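Tresham Lockbox for Vacation Rentals and Listings

The Tresham is a wall-mount key box for condo owners, rental managers and agents who need to hand over keys without being there. It holds five house keys or two keys and a gate fob. The body is zinc with a rubber weather cover over the dials.

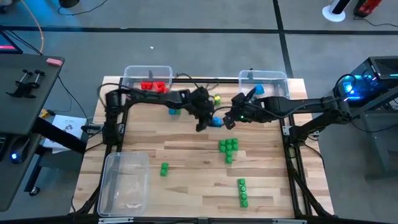
Set your own four-digit code with the door open and the reset lever pushed to B. Move the lever back to A before closing. Codes can be changed between guests as often as you like, and there is no battery to replace.

Mounting screws and anchors for brick and wood are in the box. Use all four screws. The shackle version, sold separately, hangs on a door knob or railing and needs no drilling. Check your condo association rules first, as many buildings only allow boxes at a shared rack near the entrance.

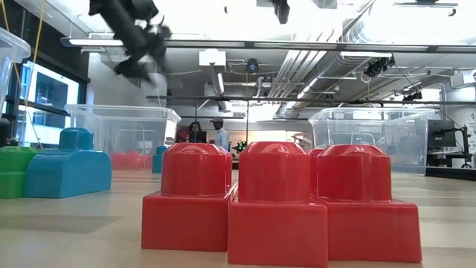 Finish: black or gray
Item number: 418
Warranty: two years
Ships in a single carton or a case of 14

Case orders can be keyed to one starting code on request. Please allow extra time in March, when most coastal managers restock before the season.

For case pricing or replacement covers, write to Gertraud Hauser in the Probert sales office. Opened boxes can be returned within 33 days if the screws have not been used.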